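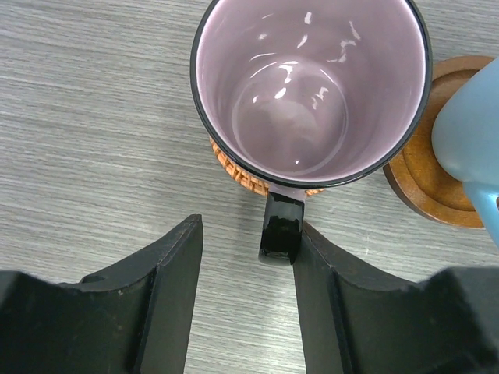
Jacqueline Lebrun wants to know if anyone else sets a coffee table for guests with mugs, saucers and a tray, and how they keep it from looking like a yard sale. She writes:

I finally have a proper set of mugs, all different colors, and I love them! One even has a woven sleeve around the outside. My trouble is the order of things. Do saucers go on the tray or next to it? And do woven coasters belong with mugs at all, or are they for glasses?

Print this page | E-mail this page

Skatdale

Oh, fun one! I put the mugs on the tray and the saucers in a row in front of people, so everybody grabs a mug and lands it on a saucer. Turn all the handles the same way before you carry it in. It looks great, and you can pick up each mug without bumping the next one. A mug right at the edge of the tray is asking for trouble, so scoot those in a bit. 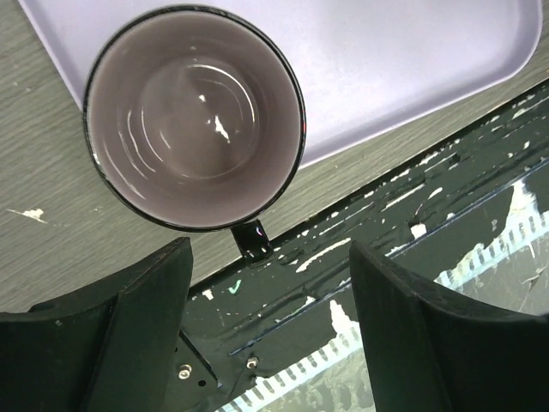 Nergate

Coasters are for whatever you want. Mine go under the teapot.

Chevalier

Agree with Skatdale on the tray, and I'd go for two rows of mugs if yours is a rectangle. Mixed colors look so cheerful lined up like that! I keep my coasters behind the saucers for the milk and the sugar bowl.

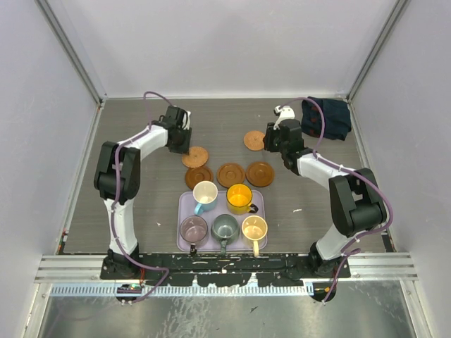
Then a cloth within reach for drips, and you're set. If your saucers have a raised ring in the middle, try a mug on one first, because wide bottoms can wobble. I found that out in January with a full cup of cocoa.

Related
Getting tea stains out of light glazes
How to clean woven coasters
Saucers without cups: what to do with them

Last updated 2021-07-20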